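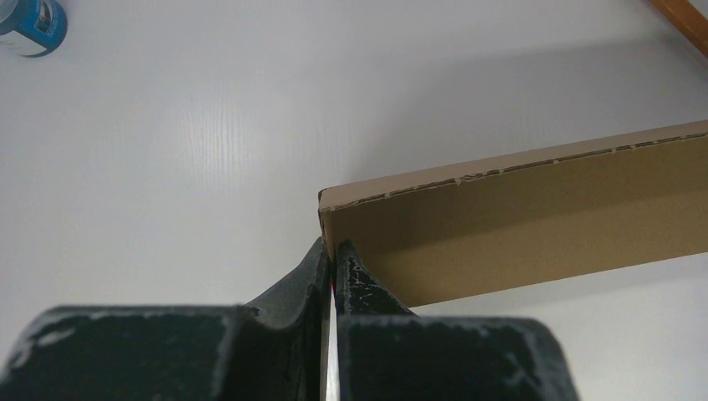 The Sunau navy is closing the Virnthorpe Channel for its September drills again, and I am already way too excited! The notice lists 11 ships, including the old minesweeper Zillureo, and they all have to go through the narrows in single file. If you've never seen the narrows on a chart, look at the thin pale strip between the two dark tips in the photo and you've got it — a sliver of open water with a headland leaning in from each side. Anyone else going up to the bluffs to watch?
Posted by Lamduan Nakpan, July 23, 2020

tidewatcher40
Yes!! I was there for the last one and the sound of the helicopters bouncing off the cliffs was unreal. Bring ear protection and get there before sunrise.

grayhull
Love the ships, don't love the timing. The talks on fishing rights start the same week. Sending a fleet through there is a message, whatever the notice says about "routine training."

Lamduan Nakpan
They've held it every September since I was in school, though. The talks got moved, the drill didn't.

grayhull
Fair, but it used to be 2 patrol boats and a tug. Now it's nearly 500 sailors.

pierside_jo
My brother fishes out of Virnthorpe and he's with grayhull. A closed channel means a long trip around the point, and no one pays for the fuel. I'll still be up on the bluffs with my binoculars — I can't help it, I want to see Zillureo!

tidewatcher40
Does the closure cover the north ramp too? The notice only gives the main channel.

Contact the moderators | © 2020 Nakpan Harbor Boards | Back to top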